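Sima soft bags: notes for whoever picks this up

Last touched 11 Feb 2018, L. Makhubela. Rough, will tidy in March.

What's in here
312 short entries on handling soft bags and pouches. Opening, closing, folding the flap back, squashing flat, standing up again. 96 entries are canvas, the rest mixed. One text file per bag, plus the notes sheet.

Why soft bags
Boxes keep their shape. Bags don't. Same pouch never sits the same way twice, so the wording in the notes matters more than you'd think. Farzana wanted "slumped" and "sagging" kept apart, I've merged them. Shout if that breaks anything.
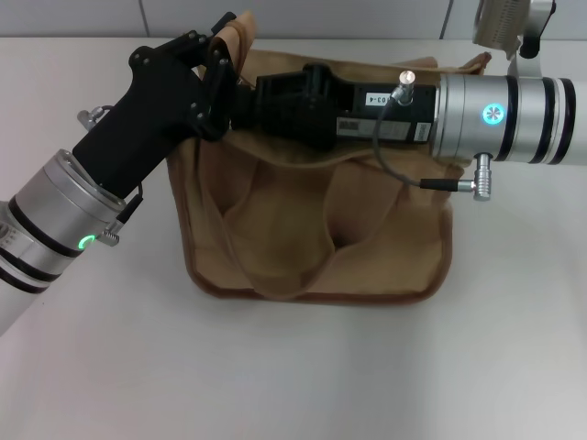 Words we use for the parts: flap, top edge, front panel, piping, base. Not "lid", not "mouth" (Amr's early entries still say mouth, 41 of them, I haven't got round to it). Creases go under front panel even when they run into the base.

Fields
bag: short name, lower case
fabric: canvas, cotton, nylon, unsure
start: how it sits before anyone touches it
end: same, after
remarks: anything odd, keep it short

Known problems
- 2 files have start and end swapped. Getham folder, cant remember which
- colour is free text so you get tan, sand, beige and "biscuit"
- Trumetti folder has no remarks at all
- straps are not covered, Benedetta has a seperate list

Not checked for spelling. Questions to Nasrin first, then me.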